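Haberkorn x Brilley: Your Questions, Answered

Haberkorn, the luggage house that brought you the lambskin umbrella stand, has teamed up with Brilley, makers of perfectly decent rain jackets, on a capsule collection that goes on sale this season. Our inbox has been full ever since. We've sorted the questions by how often they came up and removed the swearing.

Last updated 23/12/2025

What is in the collection?

A rain jacket, a pair of track pants, a bucket hat and a key pouch. The jacket is the one everybody wants. The key pouch is the one everybody will end up with.

How much is the jacket?

$351 before tax. Haberkorn calls this its "accessible line," and next to the umbrella stand it has a point.

Isn't that just a Brilley jacket with a different label?

The cut is Brilley's usual one, with the same hood and the same zipper. The lining is new, printed with a pattern of tiny suitcases, and the label is sewn on the outside so that strangers can read it. Whether that's worth the difference depends on how many strangers you meet.

Will it keep me dry?

Brilley says yes. Haberkorn's care card says to avoid "prolonged exposure to moisture." We asked both companies which one we should believe and were sent the same press release twice.

Where can I buy it?

Online through Haberkorn, or in person at the Bandon store, which gets its stock first. Brilley's own shops won't carry it, and please stop asking the people who work there. They've had a long month.

Is there a limit per customer?

Yes, 2 pieces per order, in any combination. Two hats is allowed. We don't recommend it, but it's allowed.

How does the online line work?

You sign up for a slot, you get a number, and you watch a small suitcase roll across your screen until it's your turn. Refreshing the page sends you to the back. So does closing your laptop in despair.

What about sizing?

The jacket runs large and the track pants run small, so anyone planning to wear them together should order as though dressing two different people. The hat comes in one size, described as "head."

Can I return it?

Unworn, with tags, within 14 days. Store purchases can be exchanged but not refunded. The key pouch is final sale, and Haberkorn seems to have thought that one through. 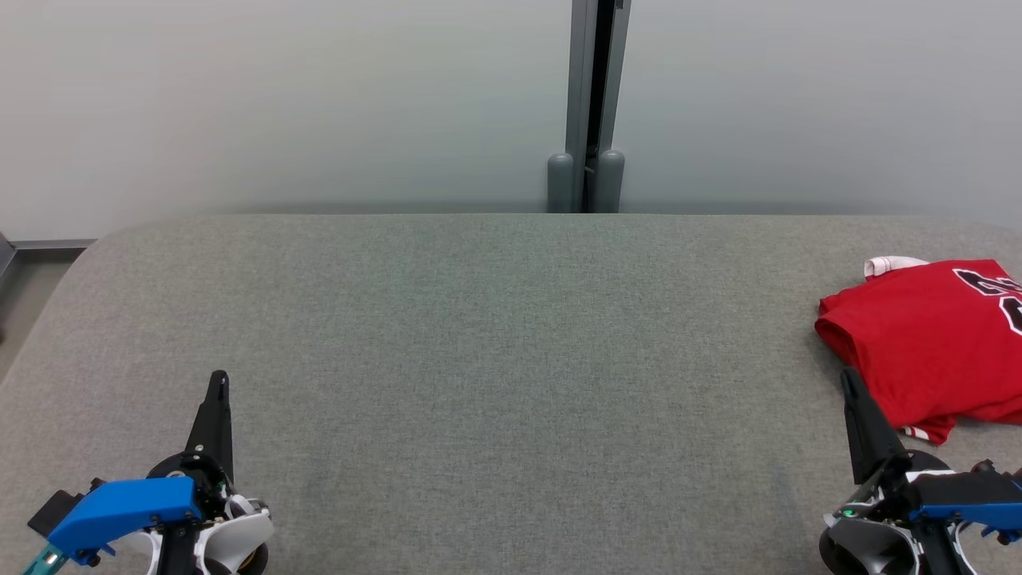 2 min read

Will there be a restock?

Haberkorn says no. It also said no about last year's slippers, which came back in August in a color called Oat and then again in a color called Oatmeal. Sign up for the mailing list and keep your expectations low.

Is the resale market worth a look?

Only if you enjoy paying more for something you already thought cost too much. Early listings on Kusula, the resale app, have the hat going for more than the jacket – we can't explain it, and neither could the sellers we messaged. If you do buy there, ask for a clear photo of the lining. The fakes we've come across get the suitcases upside down.

How do I wash it?

Cold water, gentle cycle, hang to dry. Close the zipper first and turn the jacket inside out. The care card suggests a specialist cleaner, but Brilley's regular instructions for the same shell say a washing machine is fine, and we'd go with the people who make rain jackets.

Do you get free samples for writing this?

We got a key pouch. It fits one key.

I have a question that isn't here.

Use the contact form at the bottom of the page. We answer on weekdays, and we can't move you up the line – not even for your nephew.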